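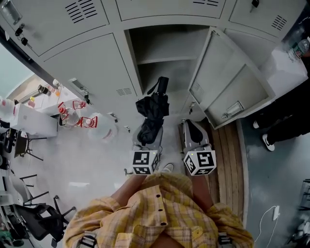 黒い折りたたみ傘とロッカー

折りたたみ傘のたたみ方、メモ。梅雨の前、5月のうちに一度やっとくと楽です。

用意するもの
・乾いたタオル
・中性洗剤(うすめて使う)
・撥水スプレー、うちはPrirnicoのやつ

1. まず干す
開いて陰干し。直射日光は色あせるのでだめ。玄関でOK。夜に開いといて朝には乾いてる、くらいの感じ。

2. 汚れ落とし
スポンジに洗剤つけて軽くたたく。こすらない。骨の根元が一番汚い。すすいだらタオルで水気とって、もう一回干す。

3. スプレー
外でやること。30センチくらい離して全体に。そのあとドライヤーの弱であたためると効きがもどる。近づけすぎ注意、生地がちぢみます。

4. たたむ
ここが本題。柄を縮める前に、生地を一枚ずつ外に引き出す。全部おなじ向きに倒す。手のひらで握ってぐるぐる巻くと手の脂がついて撥水が落ちるので、端っこだけつまんで巻くこと。最後にバンドでとめる。きつくしめすぎなくていいです。

5. しまう
ぬれたままロッカーに突っ込むのは禁止。さびるし、におう。職場に置きっぱなしの人は袋なしで吊るすのがましでした。

骨が曲がったら自分で直すより修理屋へ。近所のHnatiukは骨1本で3日かかりまた。持ってく前に電話したほうがいいす。

防水ぐつの手入れはまた別ページに書きます。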